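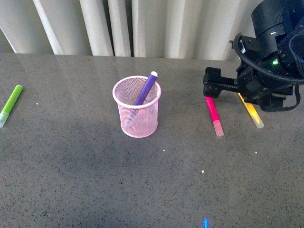

Words and pictures by Osian Parri
Filed under: Counter Life

The pink cup, with the purple marker home and the green and hot-pink ones still at large.

I have wanted to do a page on the window counter for a long time, mostly so I can stop bringing it up at dinner. It is the flat part of our place that everything lands on. We live upstairs at 44 Harries Street, above what used to be a picture framer's, and the counter came with the rooms. It has a desk's job and a kitchen's personality.

The color is gray with speckles, and whoever chose it was either a genius or had given up on cleaning. Crumbs vanish into it. So do staples, pencil shavings and, for most of one December, a contact lens. When the blinds are closed the light comes through in stripes and the whole surface looks like a place where serious work gets done. I recommend looking at it then and not opening a drawer.

What follows is a caption or two for each of the regulars.

The cup
Pink wire mesh, with a solid rim and a band at the bottom to match. I bought it at Honton, the discount place by the bus station, where it stood on a shelf with an identical one in black. I had the black one in my hand. I still don't know what happened at the register.

Mesh is an odd material for a container. It holds your pens and also shows them to people. The purple marker goes hazy behind the wire, like somebody in a shower they thought was private. On the plus side, dust falls straight out of the cup and onto the counter, where it can't be seen either (see above, speckles).

The purple one
The only marker here with any sense of duty. It leans a bit to the right, white end up, and it waits. I use it for birthdays on the wall calendar and for nothing else, so it has a light schedule. My sister says that purple is not a color for dates. My sister missed my birthday twice when it was in pencil.

The lime-green one
Way over on the left, heading for the edge. Green is the marker that gets picked up by whoever is on the phone, carried off during the interesting part and put down wherever the call ends. I have found it in the bathroom. I have found it in a shoe. A spot on the counter, even the far end of the counter, is a good result.

It was meant for the freezer labels. Nobody can read lime green on a white freezer label, so we have a good deal of soup that could be anything.

The hot-pink one
Matches the cup better than any other marker in the house and refuses to live in it. There is a frosted sort of cap on it, and the cap is where I lose patience with the whole family of them. A clear cap sounds like a fine idea until you drop one on a gray floor in the evening.

Pink is for corrections. I proofread the Bindora catalog, which is garden hoses, couplings and a surprising amount of strong feeling about couplings, and the last one ran to 142 pages. I mark it up on paper, standing at this counter. By the index my handwriting looks like a seismograph. If you bought a Bindora hose last spring and it turned out to be the length it said it was, you're welcome.

The white speck
Not far from the green marker, to the right of it, very small. I have looked at it for longer than I would like to admit. The countertop has white flecks of its own, so there is always the chance of spending a minute trying to pick up a piece of the furniture with a fingernail. I have done that in front of guests.

The blinds
Off-white and vertical. They also came with the rooms. There is a wand for turning them and a chain for pulling them, and after all this time I reach for the wrong one. The landlord calls them "nearly new," and has done so every year.

They do give a nice soft light for drawing, I'll say that. The cup gets a little shadow in front of it and looks much more expensive than it was.

The system
There is one. I wrote it up for a household newsletter that goes to two people, and I am one of them. Markers go in the cup with the cap on. Pencils go in the drawer. Scissors go on the hook, and if they are not on the hook then everyone has to stop and look for them before anybody gets lunch.

The scissors rule works very well. The marker rule has been a little softer in practice. I think the trouble is that a marker lying on a counter looks as if it's in use – it has an air of purpose, pointing off at an angle like that – so people walk around it politely for days. A spoon in the same position would be in the sink by noon.

I did try a bigger container. It was a Dosden desk carousel with a spinning base and slots for everything, including a slot that I believe was for a ruler or possibly bread. We filled it the first evening. By the end of the week it held batteries, a candle, takeout menus and one glove, and the markers were back on the counter where they had started. The carousel is now in the hall closet, fully loaded, and can be had by anyone willing to carry it down the stairs.

So the pink cup came back. It is small, it doesn't spin, and it holds about as much as we are ever going to put away.

A note on the colors
Several people have written in after my earlier page on the spice shelf to ask whether I arrange things by shade before I take a picture. I do not. The green ended up on the left by itself, and the pink went to the right, and purple took the middle because the cup was there. If I had arranged it there would be an orange in it somewhere, probably the fruit.

Next up is the drawer underneath. I opened it this morning at 7:30 to see how much light I would need, and closed it again. Give me a few weeks.

More from Counter Life: The Spice Shelf | Things on Hooks | The Hall Closet, Part One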